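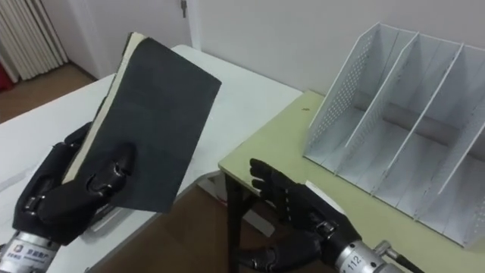

I have been putting off the desk since July and on Friday I finally cracked. Houshang was coming over to borrow the drill and I did not want him seeing the state of my work corner (again!), so I gave myself 90 minutes and a podcast and got going.

First problem: notebooks. I buy them faster than I fill them. The thick dark gray one with the cream pages is the current favorite and it's staying within reach, end of discussion. It has everything in it, the grocery budget, the plan for the bathroom shelf, a very long argument with myself over whether to repaint. The older ones went in a box under the bed, except for one from when I lived in Tindstead, and I lost a good 15 minutes reading that instead of cleaning.

Then the two tables. I run the white desk and the yellow-green one side by side and they have never been quite the same height, which drives Farhad nuts every time he visits. He says to shim the legs. I say I've gotten used to it, and anyway it tells me where work stops and the junk starts, or it did until the junk crossed over.

The white metal file organizer lives on the yellow-green side and I'm so glad I didn't give it away in the spring. I had it crammed with takeout menus and manuals for stuff I don't own anymore. All of that went to recycling, and now it's standing empty, ready for bills in front, the insurance papers behind those, and Babak's sheet music at the back until he comes to get it (Babak, please come get it).

I still haven't dealt with the floor under there. Or the cables. I did vacuum as far as the hose would reach, and then Houshang showed up early and we had tea in the kitchen and he never even looked at the desk. He did forget the drill, so he's back next week, and I'm going to try and get the cables done before then.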